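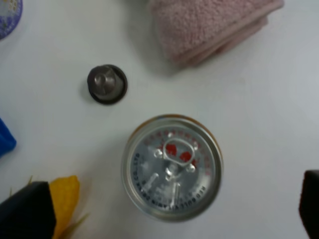

Someone from Davent asked at the morning catch-up whether we really need the table clear between layouts, as it takes longer to clear than to set out. My answer was yes for now. I said I'd write up what we do so the two benches match.

August 18, 2022
By the bench desk, Todel workshop
Last updated 4:59 pm

White table, small things layout

The top is 90 cm by 59 cm. It got wiped down first thing with the plain cleaner and a cotton cloth. The Furtado spray leaves a film that shows up as streaks once the overheads are on, so I've moved the bottle to the sink shelf. Please leave it there.

Drink can went down first, standing up, tab closed. It's one of the Red Bull ones. From above all you have to go on is the lid: silver on white, with the red characters and the line of dark print round the rim. Then the small dark cap with the grey metal centre, up and to the left of the can. Everything else was put down after those two, well apart, with bare table between.

Things I want to keep:

Wide gaps. Last week's layouts were too bunched and anything low sat in the shadow of whatever was beside it. A hand width between pieces is enough. I tried less this morning and went back.

Full cans only. An empty one shifts if you bump the table, and then you're guessing where it was. Unopened ones stay put. If somebody drinks one, replace it from the carton under the window and write it on the sheet.

Dark caps on the white top. They're easy to find again at the end of the day. The pale ones are not, and we lost two in April that turned up behind the Cistel cabinet.

Things that are still a nuisance:

Glare off can lids. The ridges and the tab catch the light whatever you do. Turning the can moves the bright spots but doesn't get rid of them. I switched off the row of lights nearest the door and it was a bit softer, though the far corner of the table then went dull. Left them on for the afternoon.

Which way round. Half the time the lid print ends up upside down to whoever is standing at the table. We've never agreed on a direction and I don't think it matters for the layouts, but the sheet has a column for it, so either fill it in or we take the column out. I'd take it out.

Caps rolling. Lay them flat. A cap on its edge will go straight off the end, and the floor there slopes toward the drain.

Morning went to setting out and wiping. After lunch I did layouts 4 and 5 with the same pieces moved about. Layout 5 has the can nearer the long edge. I don't love it, the can is easy to catch with a sleeve when you lean over to reach the back. Next one goes further in.

To do:
More cotton cloths, the good ones are down to rags.
Relabel the cap tray. It still says washers.
Ask Davent what they wipe their table with.
Level the table leg on the sink side, there's folded cardboard under it at the moment and it's going soft.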